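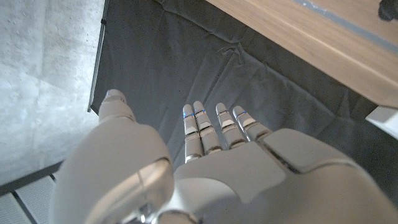
My first try at teaching a robot to pick up a piece of cloth went so badly that I started laughing into the headset, and Harpreet Turcotte had to remind me that the microphone was on.

I'd come to Boychuk, a small robotics shop in Duvport, thinking I'd be good at this. I sew! I fold fitted sheets for fun! But when you put on the glove and move your own fingers, the robot's fingers follow a beat later, and that tiny lag does something awful to your confidence. I pinched. It pinched air. I reached lower, pinched again, and got a nice firm grip on its own thumb.

"Slower," said Harpreet. "Pretend you're underwater."

The idea is simple enough. A person works the hand through a task, start to finish, and the computer saves everything (where each joint was, what the wrist camera saw). Do it enough times and the software starts to find the pattern. Enough, for one cloth task, means about 300 good runs. Bad ones get tossed, which took care of my entire first morning.

Martti Saarela has been doing this since June and he makes it look like petting a cat. He comes in with the fingers open, lets them hang over the fabric for a second, then closes the thumb in from the side and lifts. I asked him what he looks for in that little pause and he had to think about it. A crease, he said. A flat spot is hopeless, but a crease gives you something to grab.

So after lunch I went hunting for creases. I stopped watching my own glove (big mistake, everybody makes it) and kept my eyes on the screen, and on my eleventh try a corner came up off the floor and stayed up. I yelled. Touran Pakzad, two desks over, clapped politely without turning around.

By the end of the day I had 14 keepers and a very sore thumb. Harpreet saved them under my name in a folder next to Martti's, who has more than 4000. I've asked if I can come back and try socks.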